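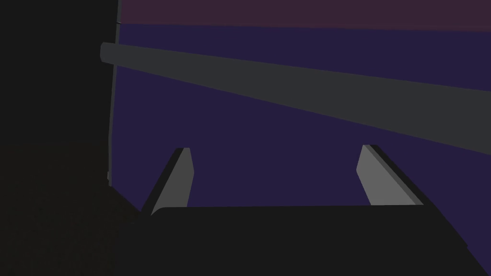 Costura 자주 묻는 질문

Grustside 조작 연구실에서 Costura를 공개한 뒤 메일로 받은 질문을 모았습니다. 같은 답장을 여러 번 쓰다 보면 문장이 점점 짧아지고 끝내 무례해지기 때문에, 아직 예의가 남아 있을 때 정리해 둡니다. 논문을 읽으신 분은 뒤쪽부터 보셔도 됩니다. 논문을 안 읽으신 분도 환영합니다. 저희 공저자 중에도 부록까지 다 읽은 사람은 한 명뿐입니다.

일반

Costura가 뭔가요?

로봇 팔이 가로로 뻗은 막대 모양의 물체(손잡이, 난간, 선반 지지대 따위)에 접근해서 잡는 동작을 학습시키는 방법입니다. 접근 정책과 파지 정책을 따로 학습한 다음, 둘 사이의 이음매를 세 번째 작은 네트워크가 맡습니다. 입력은 손목 카메라 영상과 관절 각도가 전부이고, 학습은 모두 시뮬레이션에서 합니다.

이름은 스페인어로 바느질 또는 솔기라는 뜻입니다. 약자가 아닙니다. 약자로 풀어 보려는 시도가 한 번 있었는데 U에서 막혔습니다.

막대 하나 잡는 게 그렇게 어렵습니까?

심사위원 한 분도 같은 질문을 하셨습니다. 막대의 위치와 방향을 정확히 알고 있다면 쉽습니다. 손목 카메라만 있으면 이야기가 달라집니다. 긴 막대는 화면 양쪽으로 뻗어 나가고, 어느 부분을 봐도 비슷하게 생겼고, 거리를 가늠할 단서가 원근에 따른 폭의 변화 정도밖에 없습니다. 게다가 손가락이 가까워질수록 정작 중요한 부분이 그리퍼에 가려집니다. 사람은 눈을 감고도 문고리를 찾지만 그건 피부가 있어서입니다. 저희 로봇에는 피부 예산이 없었습니다.

왜 정책을 하나로 합치지 않고 둘로 나눴나요?

처음에는 하나였습니다. 단일 정책은 막대 앞까지 아주 우아하게 갔고, 거기서 손가락을 벌린 채 망설였습니다. 에피소드가 끝날 때까지 망설인 적도 많습니다. 보상 함수를 들여다보니 이유가 있었습니다. 막대에 닿으면 벌점을 받을 위험이 있는데 근처에 머무르면 접근 보상이 꼬박꼬박 들어왔습니다. 저희가 월급 받으며 미루는 법을 가르친 셈입니다.

보상을 고쳐서 해결할 수도 있었을 겁니다. 고쳐 봤습니다. 이번에는 막대를 들이받았습니다. 접근과 파지가 요구하는 속도와 정밀도가 워낙 달라서, 둘을 나누는 쪽이 튜닝 시간을 훨씬 덜 잡아먹었습니다.

그러면 이음매 네트워크는 무슨 일을 합니까?

매 스텝마다 "지금 파지 정책으로 넘기면 성공할 것인가"를 예측합니다. 예측값이 문턱을 넘으면 제어권이 넘어가고, 넘어간 뒤 예측값이 크게 떨어지면 다시 접근 정책으로 돌려줍니다. 되돌리는 기능을 나중에야 넣었는데, 논문에서 제일 재미없어 보이는 이 한 줄이 성능에는 제일 크게 기여했습니다.

학습 데이터는 파지 정책을 여러 중간 자세에서 실행해 보고 성공과 실패를 기록해서 만듭니다. 손가락 두 개가 벌어져 있고 막대가 그 위쪽 어딘가를 비스듬히 지나가는, 딱 그런 어중간한 자세들이 가장 쓸모가 많았습니다. 누가 봐도 성공할 자세와 누가 봐도 망할 자세에서는 배울 것이 별로 없습니다.

시뮬레이션

장면이 왜 이렇게 어둡고 밋밋한가요?

가장 많이 받은 질문입니다. 렌더러 설정을 잘못한 것 같다고 친절하게 알려 주신 분도 계십니다.

일부러 그렇게 했습니다. 저희가 쓰는 환경 모음 Lencho는 배경을 단색 면으로 칠하고, 막대에도 무늬를 거의 넣지 않고, 조명도 상당히 낮춰 놓은 장면을 다수 포함합니다. 배경이 남색인 장면도 있고 자주색 띠가 한 줄 걸친 장면도 있습니다. 미적 판단은 개입하지 않았습니다. 그 점은 보시면 아실 것입니다.

의도는 단순합니다. 텍스처가 풍부하면 정책이 텍스처에 기댑니다. 초기 버전에서는 나뭇결을 보고 거리를 재는 정책이 나왔는데, 결이 다른 막대를 주자 허공을 쥐었습니다. 기댈 것을 치워 버리니 윤곽선과 폭의 변화, 그리고 손가락과 막대의 상대 위치를 보기 시작했습니다. 논문에서는 이것을 "단서 결핍 훈련"이라고 부릅니다. 연구실 안에서는 다른 이름으로 부르지만 홈페이지에 적을 만한 표현은 못 됩니다.

사실적인 렌더링으로 도메인 무작위화를 하면 되지 않나요?

됩니다. 다만 비쌉니다. 논문의 비교 실험에서 사실적 렌더링에 무작위화를 넉넉히 적용한 기준 모델은 저희와 비슷한 성능을 냈습니다. 대신 학습하는 동안 연구실 전체가 GPU 대기열 앞에서 서로의 안부를 묻지 않게 되었습니다. 저희 주장은 막대 파지처럼 기하가 거의 전부인 과제라면 밋밋한 장면으로 충분하다는 데까지입니다. 과일의 익은 정도를 골라내는 과제에 단색 배경을 쓰고 나서 저희에게 항의 메일을 보내지는 말아 주세요.

학습 장면과 평가 장면은 어떻게 나눴습니까?

Lencho의 막대 장면을 학습용 80개와 평가용 20개로 나눴습니다. 평가용 장면은 막대의 기울기와 가림 조건이 학습용과 겹치지 않도록 골랐습니다. 같은 장면에서 색만 바꾼 것을 평가용이라고 부르지는 않았습니다. 그런 관행을 어느 논문에서 봤다고 말씀드리지도 않겠습니다.

가림 조건이라는 건 뭔가요?

로봇 바로 옆에 커다란 구조물이 서 있어서 손목 카메라 시야의 한쪽을 막는 조건입니다. 실제 현장에서는 기둥, 캐비닛, 기계 외함 같은 것이 늘 옆에 있습니다. 연구실 책상 위에서는 이상하게도 로봇 옆이 항상 깨끗합니다.

가림이 있으면 막대의 한쪽 끝을 알아보기가 까다로워집니다. 끝이 보여도 그것이 정말 끝인지, 구조물 뒤로 이어지는지 판단하기 애매한 경우가 있습니다. 단일 정책은 여기서 특히 약했습니다. 시야가 막힌 쪽을 피해 옆으로 계속 도망가다가 관절 한계에 걸리곤 했습니다. 이음매 네트워크는 막대 끝을 몰라도 손가락 사이로 지나갈 부분만 괜찮으면 넘기는 쪽을 택합니다. 이렇게 하라고 따로 시킨 적은 없어서, 논문에는 "관찰되었다"라고 겸손하게 적었습니다.

시뮬레이션의 접촉 물리는 믿을 만합니까?

손가락이 닿기 전까지는 아주 훌륭합니다.

닿은 뒤에는 마찰 계수와 강성을 넓은 범위에서 흔들어 가며 버텼습니다. 얇은 손가락판이 막대의 모서리를 찍는 경우의 거동은 지금도 미덥지 않고, 그런 에피소드는 성공으로 판정되더라도 이음매 네트워크 학습에서 가중치를 낮췄습니다. 세부 값은 공개 코드의 설정 파일에 있습니다. 주석에 푸념이 섞여 있는 것은 양해 바랍니다.

카메라를 손목에만 단 이유는요?

외부 카메라를 달면 보정을 해야 하고, 보정을 하면 다음 날 아침 9시에 누군가 삼각대를 찹니다. 손목 카메라는 그리퍼와 함께 움직이니 적어도 발로 찰 수는 없습니다. 손가락 두 개가 늘 화면에 들어온다는 점도 컸습니다. 정책이 손가락과 막대의 관계를 화면 안에서 바로 읽을 수 있어서, 손과 눈 사이의 오차가 조금 있어도 잘 견딥니다. 조금이 얼마인지는 논문의 섭동 실험을 보시기 바랍니다.

결과

그래서 실제 로봇에서 됩니까?

Kaltham 시험장에서 실제 팔로 평가했을 때 성공률이 70퍼센트였습니다. 같은 밋밋한 장면으로 학습한 단일 정책은 30퍼센트였습니다. 실제 영상으로 추가 학습은 하지 않았습니다.

70퍼센트가 높은 숫자인지는 듣는 분에 따라 다릅니다. 학회에서는 박수를 받았고, Kaltham의 현장 담당자는 나머지에 대해 물었습니다.

나머지는 어떻게 실패했나요?

가장 흔한 실패는 너무 일찍 넘기는 것입니다. 막대가 실제보다 가깝다고 판단해서 손가락이 빈 공간에서 닫힙니다. 굵은 막대에서 자주 일어났습니다. 화면에서 폭이 넓으면 가깝다고 보는 버릇이 남아 있는데, 굵고 먼 막대와 가늘고 가까운 막대는 무늬가 없으면 정말로 헷갈립니다. 단서를 빼앗아 놓고 헷갈린다고 나무랄 수는 없는 노릇입니다.

다음으로는 반짝이는 금속 막대가 있습니다. Lencho의 막대는 무광에 가깝고 세상의 난간은 그렇지 않습니다. 천장 조명이 길게 비친 줄을 또 다른 막대로 여기고 그쪽을 정성껏 잡으려 한 사례가 있습니다.

드물게는 접근과 파지를 오가며 결정을 못 내리는 경우도 있었습니다. 되돌리기 기능의 대가입니다. 지금은 되돌린 횟수가 쌓일수록 문턱이 조금씩 낮아지게 해 두었는데, 쉽게 말해 적당히 고민했으면 그냥 잡으라는 뜻입니다.

성공의 기준은 무엇입니까?

두 손가락이 막대를 사이에 두고 닫히고, 그 상태에서 팔을 살짝 당겼을 때 빠지지 않으면 성공입니다. 손가락 끝으로 간신히 걸친 경우도 당겨서 안 빠지면 성공으로 쳤습니다. 너그럽다고 생각하실 수 있어서 엄격한 기준으로 다시 매긴 표를 부록에 넣었습니다. 부록을 다 읽은 공저자가 바로 그 표를 만든 사람입니다.

파지 외에 다른 과제에도 써 봤나요?

꽂기 과제를 시험해 봤는데 결과가 들쭉날쭉해서 논문에서 뺐습니다. 이음매의 위치가 막대 파지만큼 뚜렷하지 않은 탓으로 보고 있습니다. 서랍 열기는 잡는 데까지는 잘하고, 그다음부터는 Costura의 소관이 아니라고 우기고 있습니다.

막대가 수직이면요?

학습하지 않았습니다. 그리퍼를 돌리면 되지 않느냐는 질문이 곧 이어질 텐데, 대체로 맞는 말씀입니다. 다만 중력 보상 때문에 손목을 돌린 상태의 처짐이 달라져서, 저희가 재 보기 전에는 숫자를 드릴 수 없습니다.

코드와 사용

코드를 받을 수 있나요?

학습 코드와 Lencho의 막대 장면, 이음매 네트워크 가중치를 공개했습니다. 접근 정책 가중치는 저희 팔의 관절 구성에 맞춰져 있어서 다른 팔에 그대로 올리면 흥미로운 일이 벌어집니다. 흥미로운 일을 원치 않으시면 다시 학습하시는 편이 낫습니다.

다른 그리퍼로도 되나요?

평행하게 움직이든 벌어지며 열리든, 마주 보는 손가락 두 개가 손목 카메라에 보이면 시도해 볼 만합니다. 손가락 모양이 바뀌면 이음매 데이터는 새로 모아야 합니다. 흡착식은 안 됩니다. 막대를 흡착하시려는 분이 계셨는데 결과를 아직 못 들었습니다.

학습할 때 영상에서 손가락을 가려도 되나요?

해 봤고, 나빠졌습니다. 손가락 안쪽 면의 밝기가 정책에게 꽤 요긴한 단서로 쓰이는 듯합니다. 어두운 장면에서는 그 면이 화면에서 제일 밝은 부분이 되기도 합니다. 단서 결핍을 표방하는 논문에서 할 소리는 아닌 것 같지만 실험 결과가 그렇습니다.

문턱값은 얼마로 두면 좋습니까?

기본값으로 시작하세요. 손가락이 허공에서 닫히면 올리고, 막대 앞에서 명상에 들어가면 내리면 됩니다. 자동 조정 스크립트도 들어 있으나 저장소의 다른 부분보다 덜 다듬어져 있습니다.

학습이 수렴하지 않습니다.

우선 접근 정책만 따로 돌려 보세요. 화면에서 막대가 두 손가락 끝 너머에 안정적으로 자리 잡는다면 접근 쪽은 괜찮습니다. 그다음 이음매 데이터의 성공과 실패 비율을 확인하세요. 한쪽으로 심하게 쏠려 있으면 시작 자세의 표본 범위가 너무 좁거나 너무 넓은 것입니다. 그래도 안 되면 난수 시드를 바꿔 보세요. 과학적인 조언이 아니라는 것은 저희도 압니다.

논문을 인용하려면요?

저장소 첫 페이지에 인용 형식이 있습니다. 제1저자의 성은 Beyene, 이름은 Gemechu입니다. 순서를 뒤집어 적은 인용이 벌써 몇 건 있고, 본인은 괜찮다고 하는데 표정은 조금 다릅니다.

다음 버전은 언제 나옵니까?

8월에 광택 재질을 넣은 Lencho 갱신판을 올릴 계획입니다. 굵기와 거리를 헷갈리는 문제는 팔을 옆으로 살짝 움직여 시차를 얻는 동작을 접근 정책에 끼워 넣는 식으로 실험하고 있습니다. 초기 결과에서 로봇이 막대를 앞에 두고 고개를 갸웃거리는 것처럼 보인다는 의견이 있었습니다. 성능 표는 아직 없습니다.

버그를 찾았는데 어디로 알리면 되나요?

저장소의 이슈 게시판에 남겨 주세요. 설정 파일과 시드, 그리고 실패한 에피소드의 손목 영상을 함께 올려 주시면 답이 빨라집니다. 영상이 너무 어두워서 아무것도 안 보인다는 내용이라면 위의 시뮬레이션 항목을 먼저 읽어 주시기 바랍니다.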